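2019-10-02

Quick one tonight, dinner's late and I have to be up early. But I said I'd write up the water rate meeting so this is me writing up the water rate meeting.

So. Bekville town council, second hearing on the new rates. Room was fuller than in August. I got a seat in the back by the radiator, which was on. Why was it on.

The short version: the base charge goes up to 36 dollars a month if it passes. Everybody pays it, even if you use nothing. The use part on top stays the same for now, "for now" being the words in the packet. Page four, if you picked one up.

What the money's for is the main under Jardine Street. It's old, it breaks, we all know it breaks. They want to replace the whole run down to the Clevside line and hook up the houses out there that are still on wells. 811 connections on the system when its done, according to the handout. I wrote that number on my hand because my pen was better on my hand than on the handout. Glossy paper. Come on.

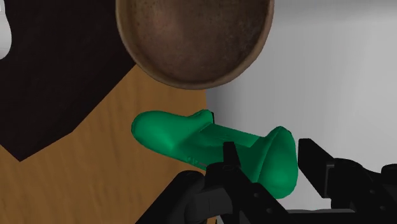 Green thing, brown bowl.

Eusebio Arango spoke first, from the Clevside end. He's been on a well his whole life and doesn't want off it. Fair enough. He asked if hooking up is required or if you can say no, and the answer was long. I think the answer was you can say no but you still pay the base charge once the line goes past your lot. He asked them to repeat it and they repeated it and it was long again. Some clapping when he sat down.

Then a woman I didn't know asked about renters. Good question, wish I'd thought of it. Most landlords on my side of town just pass the bill along, so a flat charge lands the same on a one-room apartment as on a big house with a sprinkler system. The council said they'd "look at tiers." No date on that.

I did get up. Didn't plan to. Asked why the repair fund has to start from zero when there was a repair fund in the 2016 budget. The clerk said it got folded into the general fund. I asked where I could see that and she said it's in the minutes and gave me a file number, 646, so that's my lunch break tomorrow, down at the town hall counter. If anyone's already dug through that stuff please email me and save me the trip.

Other bits, no order:

The Skoseck Road flooding did not come up. It was on the agenda, last item, and then they ran out of time. Same as in August.

Parking lot lights at the hall are still out on the north side. Bring a flashlight.

The sign-in sheet is also how you get on the mailing list, so sign it even if your not speaking. I missed that the first time and then wondered why I never got the packet.

Written comments are open until the vote. You can drop them in the slot by the side door, or mail them. They don't take them by email. I asked.

Where I am on it: I'd probably vote yes on fixing Jardine and no on this way of paying for it, except its one vote, both together, and I don't get to vote anyway, they do. The pipe has to get fixed. I've had brown water twice since spring and I'm tired of buying jugs. But a flat charge is a lazy way to do it and I said so, less politely, in my comment.

Will post again when I've seen the minutes. Comments are on below but I have to approve them by hand so give me a day or two.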